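Week 6 notes: learning from hand-held grippers

Okay, so last week we drove a real arm with joysticks and everybody hated it. Fair enough! This week we get to the method I'm fondest of, where you skip the arm completely while collecting and just do the chore yourself with a gripper in your hand.

The Edach set (Wouter Stevens put it together, ask him about the naming scheme, not me) has 1,794 demos in it. We're using the kitchen part, 438 of them. Please don't download the whole thing onto the lab machines again.

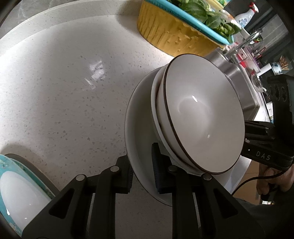 The big question for today is what the policy should get as input. Wrist view only, or wrist view plus how wide the jaws are open? My vote is both, and I'll show you why with dishes. Take the plate with the two bowls sitting on it: one pad is inside the plate's rim, the other just outside, and the bowls aren't gripped at all, they're along for the ride. A policy that only learns "close on the rim" can get the grip right and still tip the bowls off. Add that glare spot on the counter and pixels alone start to look pretty shaky to me.

For next time, train both versions on 40 demos first (small, I know, but it's quick and the gap shows up early), then on the full kitchen part. Plot the two curves together. Amparo Alvarado has the starter code, and if your loss goes flat right away, check your jaw width units before you email me!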